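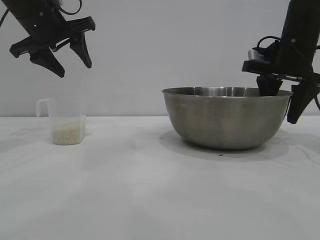
Measuring rice with Rekha Dhillon

Rekha Dhillon has cooked rice for other people for most of her working life. She started in a school kitchen, moved to a hospital, and now runs the evening cooking class at Lidum, the community kitchen behind the old bus station. We met her there in September, a few hours before a class.

She wanted to talk about measuring first. Most of the people who sign up for her beginner course have made rice many times and were never happy with it, and she thinks the trouble usually starts before the stove is on.

"They pour from the bag straight into the pot," she said. "Then they guess the water. One night it's fine and the next night it's glue, and they think the rice is bad."

Her beginners work with a clear plastic measuring cup with a handle, and a big stainless steel bowl. The rice goes into the cup first, dry, and from the cup into the bowl. She likes a cup you can see through. You set it on the table, let go of it, and bend down until your eyes are level with the rice.

"If you hold it up in the air, your hand tilts it," she said. "Put it down. Give it a small shake so the top is flat. Then look."

She asks people to remember how many cups went in, and to measure the water with the same cup. It does not matter to her whether it is a cup from a store or a mug with a chip in it, as long as it does both jobs.

The bowl is for washing. Dhillon prefers a large one even when there is only a little rice, and she had plenty to say about small ones. Water slops over the side, grains follow it down the drain, and people stop after one rinse to avoid the mess. In a wide bowl you can get your whole hand in and turn the rice over.

"Cold water, swirl it with your fingers, pour it off," she said. "I do that 3 times for white rice. If the water is still like milk, once more. You don't scrub it. The grains break if you scrub."

For pouring off, she tips the bowl slowly against her open palm. Beginners get a strainer. After the last rinse she leaves the rice in the strainer for a few minutes – long enough to chop an onion – so that the water left on it does not throw off the amount she measured.

Her water for plain long-grain rice is one and a half cups to each cup of rice, in a pot with a tight lid. She brings it to a boil, turns it down as low as it will go, and leaves it for fifteen minutes. Then the heat goes off and the lid stays on for another ten. She knows the package often says two cups of water, and she told us she has no quarrel with people who like it that soft.

Sunita Mittal, who took the course last year and now helps set up the tables, joined us for part of the conversation. She said lifting the lid had been her own bad habit.

"I would look, and stir, and look again," Mittal said. "Rekha took my spoon away."

Dhillon laughed at this and did not dispute it. A fork at the end is all she allows, and she drags it through lightly from the edge of the pot.

We asked about cooking for a crowd. At the hospital, she said, the rice was weighed, and she still weighs it when Lidum puts on its fall supper. A cup is good for a family. Past a certain point you lose track, somebody calls your name, and you can't say if that was cup six or cup 7. For the supper she weighs out 800 grams at a time and sets each batch in its own bowl before anything is washed.

Storage came up last. She keeps dry rice in a jar with a screw top and leaves the measuring cup beside it, never inside. A cup left in the jar gets picked up with damp hands, she said, and the damp goes in with it. Cooked rice is another matter, and here she was strict. It gets spread out on a tray to cool, goes into the refrigerator within an hour, and is eaten the next day.

"Fried, with an egg," she said. "That's the best part of making too much."

By then the first of the students had come in and was looking for a place to hang her coat. Dhillon got up to find the strainers. The next beginner course starts on October 8, 2022, and there were still places when we spoke.

Recent interviews
Shakuntala Kanaujia on pickling limes in a small apartment
Notburga Steiner: bread from one bowl
Sarla Shukla and the Sunday lentils
Looking after steel pots and pans

Contact the Lidum newsletter | © 2022 Lidum | Back to top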